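Rastholm Township Party Club
Minutes of the March meeting
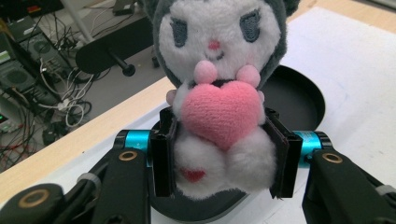
Plush toy with a pink knitted heart.

The meeting opened at 7 p.m. in the upstairs room at the Dogar Building. Attendance was 16 members, enough for a quorum. Minutes of the previous meeting were approved with one correction: the mailing costs belonged under the county race and had been listed under the state senate race.

1. Fundraising report
The fund for the state senate race took in less than planned over the winter. Small online gifts held steady. Larger checks fell off after the second candidate entered the primary, and several regular donors have told callers they will wait until the field is settled. The phone list has about 80 names still to be called. Callers should use the new script and stop using the one from the fall.

2. Donations from businesses
Iltent has offered to pay for the hall at the spring dinner. Members disagreed on whether to accept. Some felt that the company's zoning request makes the timing poor, as two of our members sit on the township board. Others noted that the offer would be reported like any other gift in kind. Motion to decline with thanks and pay for the hall out of club funds. Carried, 9 to 7.

3. Spring dinner
The dinner will be held on a Sunday, doors at 5 p.m. Ticket price stays the same as last year. Both primary candidates will be invited and given equal time. Seating will be open, with no head table. The Uno Grill has sent a quote for the food; a second quote is needed before the next meeting.

4. Endorsement
Motion to endorse in the senate primary before the filing deadline. After discussion the motion was tabled. It was agreed that the club will not share its donor list with either campaign while the question is open.

5. Yard signs
Old signs are still stored in the garage on Mill Street. Wire stands to be kept, printed panels to be recycled. Sign requests for the county race go through the web form only.

6. Other business
A member asked whether the club could take card payments at the door. Bank fees to be checked and brought back in April.

Adjourned 8:40 p.m.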